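3.2 Shared attention and late identification

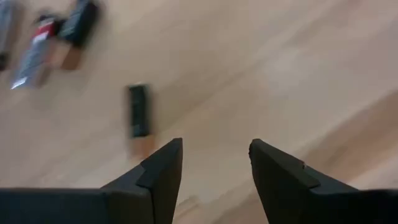
Figure 2. Single-item sorting, tabletop.

Late identification of attention problems in school-age kids is mostly a story about tasks that hide the problem. The Husolham cohort (n = 237) was screened with the short form only, parent and teacher versions, no direct observation. Teachers flagged the loud ones. Quiet kids with good grades got through, some untill middle school. The Gustton battery, added in the second wave, puts small everyday objects in front of the child and asks for one thing at a time. Batteries on a wooden table, say, as in Figure 2, where three are grouped near a corner and one lies apart, black with a copper-orange end. Child is told which to pick up, then told a second rule, then a third. Errors on the third rule are what we score. Speed not scored.

Agreement between short form and sorting task was weak in the youngest group and better after that. We had expected the reverse. One possible reason is reading load: the short form leans on classroom behavior, and classroom behavior in the early grades is all over the place. Also the teachers changed mid-year at two of the schools, so some forms were filled out by someone who had known the child for a few weeks. We kept those forms in. Dropping them moved the estimates a little but not the direction.

Parents' accounts, second wave. Most described a long stretch of partial answers. Vision check, then hearing, then a reading tutor, then a wait list. The Skodau clinic had the longest list, 245 days at the worst point, which is most of a school year and then the summer. Families who could pay went private. Families who could not, waited, and their kids show up in our data a grade later with a thicker file and the same complaint. We did not ask about income directly (should have) and used school lunch status as a stand-in.

Co-occuring reading difficulty was common enough that we ran everything twice, with and without those 21 children. Results in the text are with. The sorting task needs no reading, so the scores hold up either way; the short form scores do not, they drop. Görtz site is reported separately because testing there was done in the afternoon, after a full school day, and tired kids make third-rule errors whether or not they have anything diagnosable.

Follow-up visits were set for November. 20 families had moved or did not answer. Their first-wave scores look like everyone else's, as far as we can tell, but the group is small and we would not lean on that. Missing follow-up scores were left missing, no imputation. See 3.3 for the medication subgroup.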